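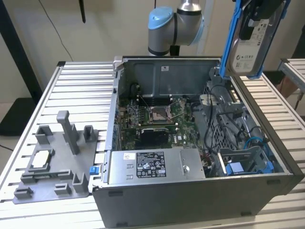 Friday, late

Home from Karkgate at last and my back is killing me, but I want to get this down while I still remember which things I changed, because last time I trusted my memory and lost a whole evening to it.

So! Drive day. I had the old tower on its side on the slotted table by six, side panel off, and spent the first half hour just getting the arm to come in over the case without me grabbing for the stop button. It's fine coming in from the back. It's fine hovering. What I still don't love is the swing out to the right with a drive in the gripper, where the elbow does this lazy roll that looks like it's about to sit down on the back panel. I put in an extra waypoint 60 mm higher and that calmed it down (and calmed me down too). Slower, but who's in a hurry.

The blue carrier is so much nicer to grab than a bare drive. I'd been fighting bare drives for weeks, and Rianne kept telling me to try one in its carrier, and I kept saying yes yes and then not doing it. She was right. The rails give the fingers something to square up against and the drive hangs the way I want it, label out. I owe her a coffee, or probably several.

Getting it into the cage is another story. Out of 21 tries tonight I'd call maybe half of them good, and I'm being kind to myself with that. The bad ones all go the same way - one rail goes in, the other one catches on the lip, the force limit trips and everything stops. I had the limit at 30 newtons and was tempted to turn it up, then chickened out. I'd rather fix the angle than teach it to shove. My guess is the case isn't sitting square to the ribs of the table. I only lined it up by eye. Next time I'm bolting two stops into the slots and pushing the case up against them, which I should have done on day one.

Also the cables. Oh, the cables. There's a black bundle that flops over between the board and the cage, and the blue SATA ones go right down by the bays, just where I want to be. I moved them twice with my fingers and they crept back both times. Femdale has little stick-on clips, a bag of 50 for next to nothing, so I've ordered a bag. I don't want to zip-tie anything yet, I'm in and out of there too much.

Horácio turned up around eight with soup, which was lovely of him, and had a good look at the tray. He printed it for me on the Bosman and he's a bit proud of it, as he should be! The chip sits down in its square pocket really well. He wants to shave the tall post in the middle at the back because he thinks the fingers will clip it on the way to the chip. I think they'll clear it. We went back and forth on this for a ridiculous amount of time with soup going cold, and then agreed he'd print a second one with the post shorter and I'd try both.

I haven't touched the processor step yet. The socket is sitting there with its lever up and all those little gold pins showing and frankly it scares me. One clumsy drop and that's the board gone, and the spare I was promised by Hemier still hasn't come. I might do the whole thing a few times well above the board first and just watch where the chip ends up. Horácio says I'm being a baby. Horácio isn't paying for the board.

Things for next time, so I don't forget: stops for the case. Clips. Save the new waypoint under a name that isn't "test2new". Ask Rianne how she set her approach angle, I'm sure she tilts it a couple of degrees and levels off at the end. Bring the small screwdriver back, I've walked off with it in my jacket again.

Bed. I can still hear that arm beeping at me.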